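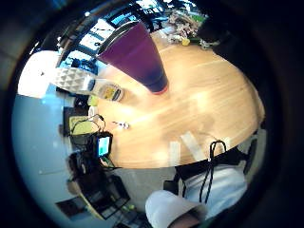

3.2 Shared tables and personal items

Drinking vessels were the items most often left on the shared tables at the Zellthorpe site. Participants treated a cup or tumbler as a sign that a place was taken, even when its owner had gone to another floor. Papers worked less well as markers and were usually pushed toward the edge by the next person to sit down.

Figure 2. A round wooden table with a purple tumbler, a bottle lying on its side, a small pale green cup and sheets of paper.

Round tables gave people no clear boundary between one place and the next. In the June interviews, several participants said they judged their share of the surface by where their neighbour's things stopped — a habit they did not report at the rectangular desks. Of the 402 diary entries, most complaints about clutter concerned electronics and their cables, which owners were slow to pack up. Bottles and cups drew few complaints. Colour also mattered: brightly coloured tumblers were easier to match to an owner.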